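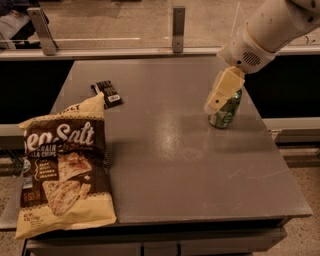
Dvořáček零食铺搬家了，一月里重新开的门，从Wulville老邮局旁边那个窄得要侧身走的小门脸，搬到了Vison大楼的902室。对，九楼。我第一次听说的时候也愣了一下，谁会坐电梯上九楼买一包薯片啊？结果开门那天上午我上去一看，走廊里排着队，前面那位大姐手里拎着两个空布袋，一副要把整个冬天的零食都背回家的架势。

先把要紧的说了，省得大家翻来翻去：早上十点开门，晚上八点关门，从2号门进楼最近（大门那边要绕一圈中庭，电梯还老不来），出电梯右手走到底。散称的东西暂时没有，要等新的秤到了再说。老客人的积分本还能用，带着去盖个章，换成新的那种小卡片，蓝色的，有点容易丢，我的已经找了两回了。

老板还是Čestmír Trnka，头发比去年短，嗓门没变。他说搬家的主意想了很久，老店冬天漏风，夏天巧克力又总得往里屋搬，货架一排到底，想转身都得跟后面的人说声借过。新地方四四方方，窗户朝北，他最满意的就是朝北，说巧克力终于不用躲太阳了。我问他租金呢，他摆摆手说喝水喝水，然后真的给我倒了杯水。

搬家清货的时候他们把所有东西重新点了一遍，登记下来的零食和饮料一共448种，比他自己估的多出不少。里面有些我敢说十年没人问过，比如一种茴香味的硬糖，铁盒装，盖子要用勺子柄撬。他舍不得撤，说有个住在河对岸的老先生每年春天来买一盒。去年春天来过没有？他说来过。那就留着吧，我也没意见。

不过我这次主要想说的是试吃。新店跟老店最大的不同，是靠里那一块摆了桌子，可以坐下来拆开吃。以前在老店买了东西只能站到外面去，刮风的日子薯片渣能飞到隔壁药房门口，药房的人为此来说过好几次。现在好了，拆开、倒在纸盘里、慢慢嚼，爱坐多久坐多久。靠桌子的墙上挂了一块小黑板，写着当周推荐的搭配，一样咸的，一样甜的，一样喝的，三样一起买便宜一点。开业头一周写的是海盐味的杂粮脆片、一条黑巧克力，外加一瓶汽水。

我先说脆片。我这个人对"杂粮"两个字一向有点戒心，总觉得吃起来会像在嚼鸟食（对不起所有爱吃杂粮的朋友！）。这种三角形的脆片倒是挺对我胃口，咬下去响得很，盐粒不重，后味有一点点焦香，亚麻籽和藜麦那种淡淡的坚果味要嚼到第三四口才出来。缺点也有，就是渴，特别渴，吃到半包的时候我已经把汽水喝完又去买了一瓶。Čestmír在柜台后面看着我笑，我怀疑这个搭配就是这么设计的。

巧克力那条我建议掰小块，跟脆片一块儿放嘴里。听着怪，可是咸的和苦的碰在一起真的好吃，我回家以后又拿咸饼干试了一回，差点意思，还是脆片好，脆片够粗。隔壁桌两个中学生更狠，把脆片掰碎了撒在巧克力上，再压一压，说这是他们学校流行的吃法。我照做了，弄得满手都是，没有学会。

汽水我就不细说了，口味每个人差得太远。我要的是苹果的，不太甜，气很足，开得急了会冒出来，桌上备了抹布。

关于桌子还有几句题外话。我看到不少人问试吃区的桌子够不够，平时够，下午四点以后不够，放学的孩子一上来就没位子了。桌面擦得挺勤，薯片渣这东西你们懂的，刚擦完一转头又有了。要是带小小孩来，坐靠墙那一侧，出入口那边人来人往的，袋子在桌边一搭，胳膊肘一碰就下去了。开业那天我就亲眼看着一整包洋葱圈这么没的，店里给那位爸爸换了一包新的，没收钱，地上那些是他自己蹲着捡的，他女儿在旁边指挥。

负责选货的是Robel Moges，很多老客人应该认得他，以前周末在老店搬箱子的那个高个子小伙，现在专管进什么、不进什么。我跟他聊了好一阵，他一边说一边把货架上的薯片袋一个个扶正（袋子鼓鼓的，站不稳，他说薯片是全店最难摆的东西，比玻璃瓶还难）。老店的办法是夹起来挂着，好看是好看，就是撕的时候会撕坏封口，客人不高兴。新店改成平放，大包的在下面，小包的在上面，拿底下的那包要稍微用点劲，他说这个他还在想。

他给我讲了选货的规矩，其实就一条，自己得吃完一整包。不能只尝一片，他说什么东西第一片都好吃，要看最后那几片你还想不想伸手。这话我回家路上琢磨了半天，家里柜子里那几包开了口夹着夹子的，确实都是第一片很好吃的。

他还留了一份本子，客人想要什么就写在上面，搬家前后收到的条子超过1000张。有人字写得漂亮，有人只画了个图（一只虾，旁边一个感叹号，应该是要虾条）。要得最多的是辣的，各种各样的辣，其次是不那么甜的饼干。还有人写"请把上次那种再进一点"，没有写上次是哪种，也没有留名字。Robel说如果写条子的人看到这篇，麻烦再去一趟，带上包装袋最好，没有的话描述一下颜色也行。

搬家那几天也有点小波折。饮料是最后搬的，玻璃瓶一箱箱从老店推过来，货梯偏偏在中午停了一会儿，一群人就坐在一楼的箱子上等，等得无聊开了几包饼干分着吃。送货的是Skestero，车停在2号门外面，司机师傅也分到一包，说是芝麻的。后来电梯好了，搬到晚上九点多才收工，碎了几瓶没有我没问，问这个好像不太吉利。

价钱大家肯定关心。我对着旧小票看了看，我常买的几样跟老店一个价，有一样饼干贵了一点点，巧克力反倒便宜了，因为现在可以整箱进。搭配三样一起买的折扣只在试吃区旁边那个架子上有效，你从别的架子上自己凑一套是不算的，我试过，收银的姑娘很客气地又给我讲了一遍规则。要袋子得另付，布袋最省心，那种薄纸袋装瓶子不行，底会掉。

说点不那么满意的。灯太亮了，坐久了眼睛累，桌面又有点反光，我看手机得歪着拿。另外九楼的洗手间要去走廊另一头，门上没有标志，第一次去的人多半会推开杂物间的门（我推了，里面有个正在吃午饭的人，我们互相点了点头）。指示牌据说在做了。还有垃圾分类的桶离桌子有点远，空瓶子大家就顺手留在桌上，到了傍晚排成一溜，店员收得挺辛苦的，走的时候自己带过去吧，也就十来步路。

老店那边的门脸现在空着，玻璃上贴了张纸，写着新地址，字是Čestmír手写的，"九楼"两个字描了好几遍。我路过的时候有个老太太在念，念完回头问我真的在九楼吗，我说真的，有电梯，她说那行，她要买话梅。我把她送到公交站，顺便跟她说了脆片的事，她说她的牙吃不了那个，但是孙子可以。

下一周的黑板据说要换，咸的可能是海苔卷，甜的还没定，Robel在两种太妃糖之间犹豫，已经各吃完一整包了，正在吃第二轮。喝的他想上一款姜味的，Čestmír不同意，说太冲。两个人当着我的面争了一会儿，问我站哪边，我说我想先尝尝，于是一人给我倒了一小杯。我觉得挺好喝的，冲是冲了点，冬天喝正合适，但是跟海苔能不能搭我真说不好，要喝过的人来投票。黑板下面有个小盒子，纸和笔都有，笔拿绳子拴着，绳子有点短，得弯着腰写。

另外有读者来信问能不能预订生日用的大份零食盒。能，提前三天跟柜台说，可以自己挑，也可以让他们配，有孩子对坚果过敏的一定要写清楚，写在单子最上面那一栏。盒子有大有小，我没记尺寸，大的那种抱着进电梯会挡住脸，最好两个人去取。

电梯中午十二点到一点最挤，楼里上班的人都下去吃饭，这个钟点别去，要么就走楼梯，我走过一回，到五楼歇了歇，把准备带回家的那包脆片拆了。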